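The Open Day at Hellholm

I only went because of the soup. My sister had told me the open day at Hellholm came with free soup, and I was between jobs and between paychecks, so I put on my good coat and rode the 79 bus all the way out past the reservoir.

There was soup. It was lentil, and they had put it at the far end of the building so that you had to walk past every single room to get to it. Smart people! I got a sticker with the number 811 on it, which I stuck on my coat and which has left a gray square there that I still can't get off, and I joined the line shuffling down the hall.

The first room was Bametano, who make (I think) parts for pumps. There was a big yellow machine behind glass that picked up a pipe and turned it and put it down again. Everyone held up their phones. A boy in front of me asked his father if it ever got to keep the pipe, and the father said to watch the nice machine.

The second room was a man talking about warehouses. I have worked in a warehouse. I kept walking.

The third door had a sheet of paper taped to it that said ORNUM, in ballpoint, with the letters gone over a few times to make them thicker. I would have gone right by, but the woman inside looked up at me with so much hope that my feet turned on their own. She had on a green cardigan with the sleeves pushed up, and she was the only one in there.

"Are you here for the demonstration?" she said.

I could smell the soup from where I stood. "Sure," I said.
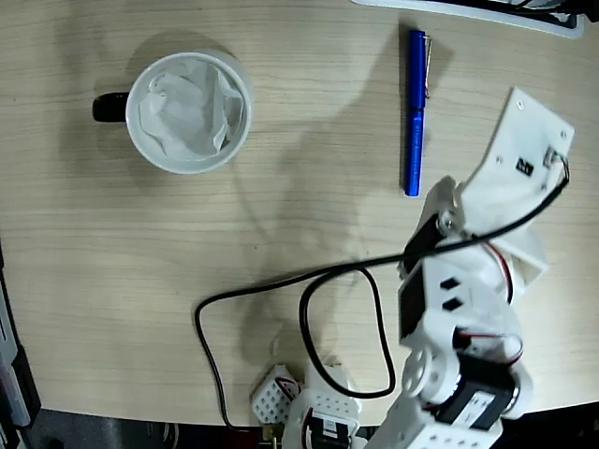

The table at Ornum, with the arm, the mug and the blue pen.

I had expected something my own height, after the yellow machine. This was a little white arm on a wooden table, all brackets and black motors, with a flat plate up at the top end and a long black cable looping away across the wood. Next to it was a mug with tissue paper stuffed inside. I wanted very badly to ask about the mug, but I thought it might be a technical thing, and I didn't want to look stupid before the show had even started.

"So what does it do?" I asked.

"It's going to wave," she said.

She typed something. She waited, and I waited, and down the hall the yellow machine got a round of applause. Then she typed it again, slower, the way you repeat yourself to somebody's grandmother.

The arm hummed. It was a small sound, like a fridge two apartments over. The plate dipped maybe an inch, came back up, and stopped.

"Was that it?" I said, and I swear I meant it kindly.

"That was half of it." She was staring at the arm. "It's never done the first half before."

Well, what do you say to that? I pulled over a folding chair. I told her I had all afternoon (true!) and she told me she'd been at it since August, evenings mostly, after her shift at Daly, where she did the billing. She'd wanted to build something that moved. Her brother thought she should get a dog. She had rented the room for the open day with her own money, 100 dollars, and up to then she'd had 2 visitors, and one of them had been looking for the restroom.

"And the other one?" I said.

"You," she said.

She tried again. Hum, dip, up, stop. She unplugged something and blew on it and plugged it back in. I held the flashlight on my phone where she pointed. I don't know a thing about motors, but I'm good at holding a light still, my father was always under a car, and after a while she quit telling me where to aim it.

It got dark outside. The warehouse man went by with his coat on. Somebody came around turning off the hall lights, saw us bent over the table, and left ours alone.

And then it went down, and up, and over to the left, and back. She screamed. I screamed too! I waved back at it before I knew what I was doing, with the whole arm, like you'd wave at a ship.

By the time we got to the end of the hall the soup was gone. They'd already washed the pot. She had half a cheese sandwich in her bag, and she tore it in two and gave me the bigger piece, and we ate standing up at the bus stop while she explained what she wanted to try next with the elbow.

"Are you doing anything Thursday?" she said.

I told her I'd bring a better flashlight.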